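Halside Robotics Club – student project talk
Speaker notes, Jamie Hollis
May 13, 2018

Slide 1. Title

Say hello, say which club. Thank Volker Kohlhase for the slot and for the loan of the bench last fall. Talk is 22 minutes, questions after. If the clicker does not work, use the arrow keys.

Slide 2. What the project is

We are a student club. The project is called Pustidus. We started it in November with a simple question: can a group of students teach a robot arm to tidy up small household things, using recordings made by hand?

The arm stays in the workshop. The recordings are made with a gripper that a person holds and squeezes. It has the same fingers as the arm and a camera looking out over them. You pick something up, you put it down, and the recording has the picture and the finger opening for the whole motion.

Pause here. People usually ask where the robot is. Tell them it comes in on slide 6.

Slide 3. Who does what

The club is split into a build group and a recording group. Build group keeps the tools running: printed brackets, pins, finger pads, cables. Recording group goes out and gets recordings. New members start in recording for the first few weeks. They learn more about the gripper by using it than by reading our wiki, and the wiki is out of date anyway.

Mention that we lost people over exams. It is normal, plan for it.

Slide 4. Building the gripper

Keep this short unless there are builders in the room.

First version had one-piece printed arms. They flexed, and the two fingers closed at slightly different times. Second version has linkages on metal pins. Much better. The pins need checking before every session. One that works its way out ends the session and you spend the rest of the time on your knees looking for it.

Finger pads are soft and wear at the tip first. We change the two together. When we changed only one, the grip pulled to one side and we threw out a whole afternoon of recordings.

Weight: everybody underestimates this. After half an hour your wrist tells you. We swap people before they get tired, and the person resting writes the log.

Slide 5. Where we record

We began on the workshop bench. Flat, gray, same light every time. We made 300 recordings there and trained on them, and the arm did fine on that bench. Then we put a folded towel under the cup and it missed the cup completely.

After that we started recording at home. Beds, sofas, kitchen counters, a stair landing. Soft surfaces are hard. Things sink, tilt and roll toward your hand. Patterned covers are hard in another way, and the model used to mistake a printed pattern for the edge of an object.

House rules, read them out:
– Ask everyone who lives there first.
– No faces, no mail, no screens.
– Leave the room as it is. Do not clean up for the camera.
– Use things that were already in the house. Closed lids stay closed.

Third rule causes the most arguments. Members want a neat background. A neat background gives us the workshop bench again.

Slide 6. Training and the arm

We had 2000 recordings by the end of winter. After checking we kept most of them. Reasons for throwing one out: motion too fast, hand in front of the lens, object never in view, clock drift between camera and finger sensor.

Training runs overnight on the department machine. The school calls it Treloar and we share it with two other groups, so we book it a week ahead. Book it even if you think you will not be ready.

Show the video of the arm here. It is 28 seconds, no sound. Let it play without talking. The arm picks up the sponge, then drops the second one. Leave the drop in. If someone asks, the success rate on the bench is high, on the bed it is poor, and we do not have a number we trust yet.

Slide 7. What we would do differently

Start in homes on day one.
Write the log in one format. We had three, and one was a photo of a notebook.
Teach people to slow down. New members move at their usual speed and the object smears as the gripper comes in. We now have them count to two in their head before closing.
Wide objects need their own session. Most of our early things were cups and markers, narrow enough to grab any way you like. A food box with a snap lid is different. You have to decide whether to take it across the short side or by the edge of the lid, and open the fingers all the way before you get near. If you open late, the finger tips push the box away.

Slide 8. Next steps

Next year's group takes over the code, which lives in a repository named Jekeck. Ask me after if you want access. We want more bed and sofa recordings and a second gripper so two people can work at the same time.

Last slide. Stays up during questions 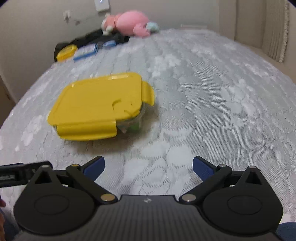

Approach from above, fingers wide, slow down over the lid. The same advice is on the card we keep in the case with the gripper. Take questions from the back of the room first, repeat each one into the microphone, and stop when Volker waves.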